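Kitchen roll going soggy on the worktop – is there a better way to keep it?

Asked by Nantana Boonyarit, 8 December 2020

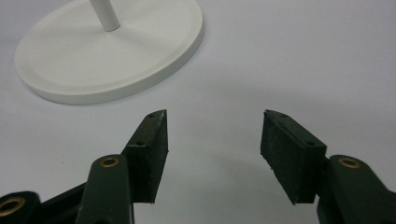
Right, so I moved into a flat in Rokville in July and the kitchen is tiny. There's one stretch of worktop between the sink and the hob and that's my lot. I get through an awful lot of kitchen roll (I have a toddler, say no more) and wherever I put it, the bottom inch or so ends up wet. Then it dries all crinkly, and when I tear a sheet off it rips halfway up and I'm left holding a sad little triangle.

I've had a free-standing holder for years, the ordinary sort with a round base and an upright rod. It keeps the roll upright all right but the base sits flat on the worktop, so any puddle from the draining rack creeps over to it. The other thing is that I can't pull a sheet off one-handed. The whole roll spins and I get a metre and a half of it, or the holder comes along with me and tries to go in the sink.

I rent, so I can't drill into the tiles. The letting people, Chuensuk, are lovely on the phone but very strict about holes. I did ask. The underside of the wall cupboards is fair game if it's only sticky stuff that comes off again, but I tried one of those adhesive hooks for tea towels and it fell in the porridge after 3 days, so my faith is a bit shaken.

What does everyone else do? I'm not keen on spending much. My mum says to use cloths like a normal person, and I do use cloths, but there are some things you don't want to put through the wash.

Also, while I'm here – does anyone buy the big rolls? They had them in the cash and carry out at Kerkano and they looked good value but I wasn't sure they'd fit on anything.

pollyputthekettle

Hiya, I'm in a rented place as well and had exactly this. Go under the cupboard! I know you've been burnt by the hook but I'd bet money it was the cleaning beforehand that let you down. The underneath of kitchen cupboards is always coated in a film of grease, even when it looks fine, and nothing will stick to that. What I did:

Washed it with hot water and plenty of washing-up liquid, twice, and wiped it down with a clean damp cloth after.

Left it overnight to dry properly.

Went over it with a bit of surgical spirit and let that dry as well.

Stuck the holder up and pressed hard on each pad for 30 seconds. I set a timer or I'd have given up after ten.

Then – and this is the bit I skipped the first time – I didn't hang anything on it until the next day. The glue needs to settle. Mine has been up since before we had the kitchen painted and it's not budged.

Check what the cupboard is made of though. If it's got a foil or paper sort of covering, have a little pick at a corner somewhere out of sight, as the pads can take it off with them when you leave. My sister lost some of her deposit that way and she's still cross.

One more thing, don't put it over the hob. Sounds obvious, but in a small kitchen you'd be surprised where you end up thinking is a sensible place. Over the sink end is best, and high enough up that the loose end doesn't dangle in the washing-up.

No idea about the big rolls, sorry.

Surkham Dave

just put it on top of the fridge

marrowfat

I'd stick with the stand you've got, personally. I've never got on with the under-cupboard ones, I bang my head on them, and you can't whip them over to the table when somebody tips their juice over (and with a toddler that'll be most mealtimes).

For the wet, you want to get the roll up off the base a bit. I cut a circle out of an old plastic chopping mat with a hole in the middle, then made another 4 the same and stacked them up over the rod, so the roll sits on those. You could use a couple of jar lids if you're handy with a drill, or one of those cork coasters with a hole bored through. It wants to be something that won't soak water up, so now I think about it maybe leave the cork. The other thing I'd do is put the whole stand on a saucer or a small tray with a lip. Any water stops at the tray and you can wipe round it.

For the one-handed business, there are two separate problems. The spinning is easy: squash the cardboard tube slightly before you put it on, so it's more of an oval than a circle. It grips the rod and only turns when you mean it to. Don't go mad or you'll never get it on. I've also wrapped a fat rubber band round the rod about halfway up, the kind you get on broccoli, and that works nearly as well.

The tipping and sliding depends on how heavy your stand is. If it's a light one, turn it over and stick some rubber feet on, you can get a sheet of them for pennies in any hardware shop. Four of them, evenly spaced. They lift it off the worktop a touch too, so that's a little help with your puddles. Failing that, a circle of that rubbery drawer liner underneath does the trick, and you can rinse it.

And when you tear, pull down and across towards the roll instead of straight at yourself. Took me years to work that out and my husband still does it wrong.

On the big rolls, I did buy them once. Check the hole in the middle, as well as how fat they are. The ones I had were a pack of 5 with a really wide tube and they flopped about on the rod like anything. I ended up keeping them in the garage for wiping the bike down, and very good they were for that. If your draining rack is what's causing the puddles, though, I'd look at that first – mine had a tray with a spout and I'd had it facing the wrong way round for months.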